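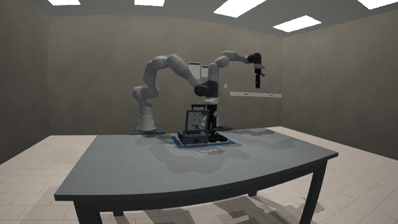
One arm or two for a small board test station?

Posted by Magdolna Kun, Nov 19, 2024

I plan the equipment for a small workshop in Tukville. We test circuit boards in a case with a hinged lid, and we want to automate the loading. Before buying, we made the cell in simulation with two arms on one side of the table.

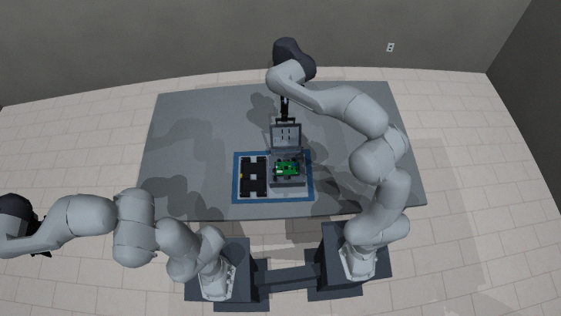
Simulated cell, right arm at the lid handle, board in the case.

My manager asks if the second arm is necessary. The quote from Zirnance is for both arms with pedestals and grippers, and the second one is 40 percent of the total. We must decide before June. What would you do?

Sibusiso Mtshali

Buy one. You can always add later.

Rajkumari Chauhan

I would not decide it from the price of the arm only. Please write down each step of one cycle and mark who does it: open lid, take board, place board, close lid, wait for the test. If the test time is long, one arm is waiting most of the time and a second arm will wait also.

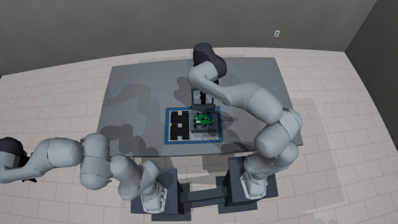
Then ask for the price of things which are easy to forget — spare gripper fingers, the safety fence, training, and the yearly service. In our case these were four separate lines and they came after the order was signed. Also ask Zirnance if the base for two arms can be delivered with one arm only. We did it this way, and the second arm was added without moving the table.

Ritu Bisht

Agree with Rajkumari about the base. Keep also some 5 percent for new fixtures, the board design will change.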